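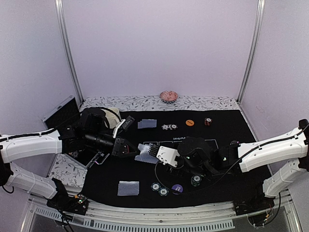

Oveck Releases Skonstead Playing Mat and Metal-Edged Chip Case for Home Card Tables

2023-08-15 - Oveck, a maker of table game accessories, has released the Skonstead line, consisting of a black playing mat and a hinged carrying case for chips. Both items are sold separately and as a set. They are meant for households that play cards on a dining table, desk or workbench and have no dedicated game table.

The mat

The Skonstead mat is black with printed white markings in the middle and has curved edges. It is laid directly on the table or on top of a tablecloth. Oveck recommends a cloth of flat woven cotton, pulled smooth before the mat goes down. Folds and seams under the mat will show through as ridges and can tip a stack of chips. A cloth larger than the mat may be left exposed on any side and used as a place for bowls, cups and other items that should stay off the playing surface.

The surface has a low pile. Cards can be slid or picked up at the edge without bending. The underside is a closed rubber layer with a fine grid pattern. The mat is shipped rolled and should lie flat for one night before first use. Heavy books placed on the two short ends will shorten this period.

"Most of the questions we get are about tables that were never meant for cards," said Engelbert Wieser, product manager for table surfaces at Oveck. "People have a kitchen table with a cloth on it and they want to know if they have to clear it down to the wood. With this mat they can leave the cloth where it is, as long as it is flat."

The case

The carrying case has a dark interior and a silver metal edge around the lid and the lower part. The lid lining is dark as well, so that light-colored chips are easy to find when the case is being emptied. The hinge holds the lid at a backward slant when open. Users should leave clear space behind or beside the case for the raised lid.

The case holds 100 chips in the standard insert. The insert lifts out, and the case can then be used for loose chips, card decks or a rolled cloth. The handle is metal and folds against the case for storage. On a small table, the open case may be placed at one side with the handle resting over the mat. Oveck advises placing the case to the left of a right-handed dealer.

Changes from the earlier model

The Skonstead case replaces the Uvovar case, which was discontinued in April. Three points were changed:

Lid lining. The Uvovar lining was glued at the corners only and could sag. The new lining is bonded over its full area.

Hinge. The pin is longer and no longer needs to be oiled.

Insert. The rows are 2 millimeters wider, which makes it easier to take out a full row with one hand.

Inserts from the Uvovar case do not fit the new model. Owners of the older case can still order replacement latches - part number 946 - while stock lasts.

Table setup

The printed leaflet supplied with each set gives a layout for small tables. The mat is placed first, centered on the side where the dealer sits. The open case goes to the left. A small bowl at the far edge, off the mat, can hold markers or odd chips during play. Larger containers should stand near the case and out of the card path.

"We tested the layout on narrow tables, mainly because those were the ones that caused trouble," said Teodor Kaczorowski, who is responsible for testing at Oveck. "The far edge is the part people forget to use. A bowl fits there and it is out of the way of the cards."

Care

The mat may be brushed dry or wiped with a damp cloth. It should not be machine washed, ironed or folded. Spills should be blotted at once, working from the outside in. The case interior can be cleaned with a soft brush. Metal edges may be wiped with a dry cloth; abrasive cleaners will dull the finish.

Store the mat rolled with the playing surface facing out. The case should be stored closed and latched, with the handle folded down.

Availability

The Skonstead mat and case are available now through Oveck's distributor, Lyimo, and from game and household stores that carry Oveck products. The set includes the mat, the case with insert and the leaflet. Chips and cards are not included. The warranty period is 3 years for the case and 2 years for the mat.

Dealers can request sample mats and the full parts list from the Lyimo trade desk.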